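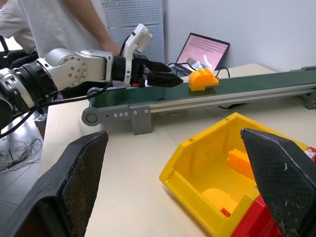

Yellow storage bin with orange pieces inside

Hudlow Awards Night Voting Set

The Hudlow set is a handheld voting system for music awards, video nights and talent shows held in front of a live audience. Each person gets a keypad, presses the number of the act they want, and the totals go to a laptop at the side of the stage. No phones or venue Wi-Fi needed.

The standard set has 34 keypads and one receiver. Up to 3 sets can be linked to one laptop for bigger rooms.

What comes with it
34 keypads with batteries fitted
1 USB receiver
2 host remotes (open vote, close vote, show result)
Carry case with shoulder strap
Printed setup card

Running a vote
Type your categories and nominees into the Jeso software before the show. Each category takes up to 11 nominees, and each nominee can have a short video clip that plays when the name comes up. The host opens voting with the remote. Late presses are ignored once voting is closed. Results stay hidden until the host asks for them, so you can hold several categories back for the end of the night.

Ties are shown as ties. You can reopen a category for a second round with only the tied acts in it, or let the host call it.

If someone presses the wrong number they can press again while the vote is open. The last press counts.

Software
Jeso runs on Windows 10 and macOS 10.14 or later. The license is included and does not expire. The update of September 6, 2021 adds a results page you can print and fixes a fault where clips played without sound on a second screen.

Rental
Sets can be rented by the night or the week from our Alaoui Street counter. Ask for Amirul Goh. Keypads not returned are billed at the replacement price.

Customer comment
"We used it for Best Video and Best New Band. Setup was quick. The remote is a bit small and I would have liked a backlight." Catríona Madigan, college radio

Related items
Extra keypads, pack of 11
Istetti receiver stand
Spare host remote
Padded case for 2 sets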